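Whether a second-hand shop shelf makes any sense in a kitchen

Mudassar has been on at me for a year to get proper shop shelving for the pantry. His argument is that supermarkets have already worked out how to store food, so why would anyone pay a cabinet maker to work it out again. My argument is that supermarkets have staff.

I priced it anyway. A new steel bay from Rullar, two levels with a kick plate, came to 1269 dollars delivered. The nearest thing Skuveck sells, flat-packed, was 896, and you supply your own patience. Against that, the melamine cupboard I already own cost me nothing because it came with the house, along with its smell.

So what do you get for the money? Depth, mostly. People go on about how strong this stuff is, but I'm not parking an engine on it. I'm storing chips and drink. The trouble with depth is that things wander to the back and sit there until December, when someone finds a packet of something two Christmases old. And tall round cans, the sort chips come in, are the worst things you can put on a smooth metal shelf. Stand six in a row, take one from the middle, and the neighbours start to lean.
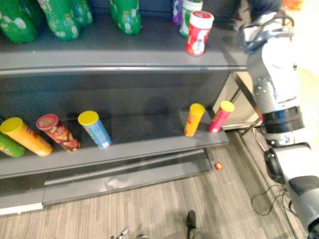

What stops cans from falling over on a deep shelf?
A divider, or a tray with sides, set so the cans touch each other and something solid at each end. The front lip only keeps them from coming off the edge and does nothing for the ones that tip sideways.

I got that from Jayson Sebastian, who fitted out a milk bar years ago and has opinions about lips. He reckons most of them are too low for anything taller than a tin of tuna. I was ready to disagree with him on principle, but I tried it at home with a baking tray and a few cans of chips and he was right, annoyingly. With the tray they stayed put. Without it I had one on its side before I'd closed the door.

The dividers sold for the job are where I get grumpy. Politis do a clear plastic set of 5 for 51 dollars. It's bent plastic. You could do the same with an offcut and a bit of double-sided tape, and I have, and the colour doesn't match and I don't care.

Then there's the question of stainless or painted. The catalogues all push stainless as the hygienic choice, easy to wipe down, looks like a restaurant. I had a stainless splashback in the old flat and I never once saw it without a fingerprint on it. You wipe it, you step back, you've moved the smear to the left.

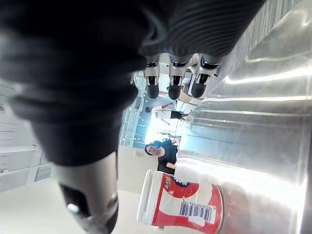

Grey paint hides all of that. It also chips, says Mudassar, who has gone over to stainless since he started reading the Menau catalogue in bed. Fine, it chips. A chip on a shelf in a dark pantry isn't going to keep me up.

My other doubt is about tubs. Anything short and fat with a snap-on lid seems to end up at the very front, because that's where your hand lets go of it, and then everything behind is hidden. No shelf fixes that. I've read the blogs that say to put tall at the back and short at the front, and it works on the afternoon you do it. After that the household puts things where there's a gap.

For now the melamine stays. I've taken the doors off, which gets rid of the smell and half the reason for wanting open shelves, and put the baking tray in for the cans. If somebody near me is closing down a shop and wants a single bay gone cheap, I'll have a look, and I'll bring a tape measure, because I don't believe the depths in the listings either.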